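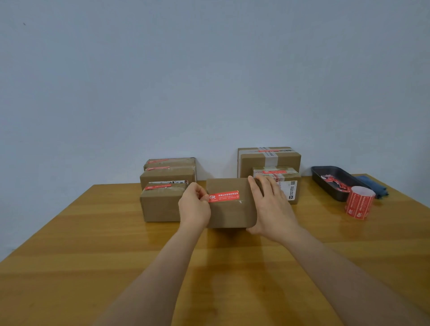
Sealing parcels by hand: one red sticker on each carton.

I have a soft spot for dull jobs. I packed orders for a small mail-order shop in Iltstead for three winters, and whenever someone shows me a new robot doing a backflip I want to ask the same thing: lovely, but can it put a sticker on a box?

It sounds like a joke and I mean it with complete seriousness. Think about what the job asks of you. You pull a sticker off its backing and it immediately wants to curl round and grab your thumb. You have to carry it, sticky side exposed, to a carton that weighs next to nothing and will skid across a varnished table if you so much as lean on it. So one hand holds the box and the other does the pressing, and the pressing hand is feeling for air bubbles the whole time. The seals in the photo carry a line of Chinese asking whoever receives the parcel to check the seal is intact before signing for it. A crooked one is merely ugly, but one with a lifted corner looks as if somebody has been inside.

Now, big warehouses solved labelling years ago, and I love watching those machines. Give one of them 2000 identical cartons on a belt and it will slap a label on every one without complaint. The belt does half the thinking, though. Every box turns up the same way round, at the same height, with the same face showing. My packing table in February had tall boxes, flat boxes, a box somebody had reused with old tape all over it, and a tray of backing strips that got into everything. Nothing was ever where it had been a minute before.

That is the gap I find so exciting, and it is closing! Last Friday I spent the afternoon at an open day in Cikside, where a little firm called Dervishi was showing a two-armed machine it has named Pillamari. They had set it a household list: fold a tea towel, load a rack of cups, close a carton and seal it. The cups went beautifully. The towel was, well, a towel-shaped lump, but I have relatives who do worse. For the carton they ran 80 attempts over the day and kept the tally on a whiteboard, and when I left it stood at 49 good ones.

You can read that as a poor score. If I had sealed parcels like that I would have been sent home before lunch. But I stood there for ages watching the failures, and they were interesting failures. It hardly ever missed the box. It lost the sticker, mostly, at the peeling stage, or it pressed one end down and let the other fold under. Anyone who has trained a new packer has seen exactly those two mistakes on a first morning.

So, can machines do the chores yet? Some of them, slowly, with a person nearby to rescue the tea towel. I would not hand one a Monday backlog of 500 parcels, and I would be wary of anybody who promised me I could. What I would love is to have one at the end of the bench doing the easy cartons while I took the awkward ones, and I think a shop the size of my old one might get that sooner than people expect. I'm going back to Cikside for the next open day, and this time I'm bringing my own roll of stickers, the cheap sort that tear.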